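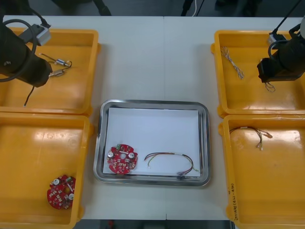
Kitting is the part of small electronics work I get asked about the least and care about the most, so thanks for giving me the slot right after lunch. When I say kitting I mean getting all the bits for one unit together in one place before anybody picks up a screwdriver. My whole talk is pretty much on the slide already – yellow trays on the outside for the parts, one steel tray in the middle for the kit, white paper in the bottom of it. On the paper there's a round red board and the multicolored harness next to it, red, black, yellow and green strands with a white band near the top. Leave this slide up for a while, I'll keep coming back to it.

(Ask who in the room has built a unit and had a cable left over. Wait for hands. There are always hands.)

OK, so a little history. When I started at Wovari we kept everything in one big drawer per product. Boards, harnesses, connectors, all in together. You'd reach in for one cable and pull up five, like Christmas lights! Rigoberto Castaño ran the bench next to mine and he used to spend the first part of every morning just untangling. He was very patient about it. I wasn't, and I bent a few connectors I'm still sorry about.

We had an order for 236 units for Vokport, and we shipped 226 on time. The last ten sat on a shelf waiting for harnesses that we had in the building the whole time, in the wrong drawer, under some boards. That was a bad phone call to make and I was the one who made it.

So, trays. We bought yellow ones since that's what the store had, and I've grown to love the color. Dark wires show up great against it, and so do the red boards. White wires are a little harder on the eyes but you can still find them. One kind of part per tray, that's the rule. If two kinds fit, great, they still don't share.

The steel tray came from Nattawut Yimyam, who used to work in a restaurant kitchen and couldn't believe we were putting parts on a bare table. The raised rim stops things rolling off. The paper was his idea too. You can write on it, you can see a dropped screw on it, and when the kit is done you throw it out and put down a fresh sheet. (If there's time, tell the soup story. If the organizer is looking at the clock, skip it.)

Now harnesses. Lay them in a loose curve, like the one on the slide, and please don't fold them to save space. I've seen people wrap the wires tight around the connector and it makes me wince every time. Give it room.

Things I'd still change: I want lids for overnight, and I want labels on the front edge of each tray, big enough to read standing up. We're trying both at the Wokent bench in June, 4 people, 6 products, and I'll happily send my notes to anyone who leaves me an email address.

(Questions. Somebody will ask about foam inserts – I like them for boards, hate them for cables. Samples are in the bag under the table, pass them around and get them back before the break.)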